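Finport evenings: what we learned from a month of Unwood

Well, the big Unwood patch landed on 7/18/19 and I don't think I've had a quiet inbox since! For those who missed it, the crossbow now takes noticeably longer to reload, and the old trick of sitting up on the Odton watchtower and picking people off as they cross the river is a good deal harder to pull off. I was cross for an evening or two (I loved that tower, as most of you know to your cost), but I've come round to it. 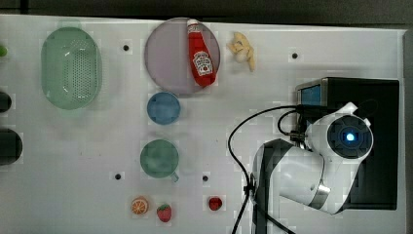 What has helped me most is swapping the heavy bow for the short one and carrying a smoke pot in the second slot. You give up a bit of reach, yes, but you can move after every shot, and on the Finport side of the map there is so much cover by the harbour wall that you hardly miss it. My best run so far was 14 knockouts with the short bow, which for me is very good going indeed, and I only died because I stopped to admire the lighthouse. If you're still levelling, save your coins until you reach 89 and can buy the quiet boots, then spend the lot. 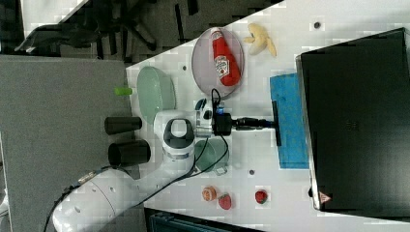 Efthymia Michailidis writes that she wouldn't touch the short bow before the boots are unlocked, as everyone in the harbour can hear you coming, and that the spear is much kinder to beginners. She may well be right, and I've promised to give the spear a proper go before the August round. Do send in your own favourite kit before then, and say which side of the river you like to start on, as it makes such a difference.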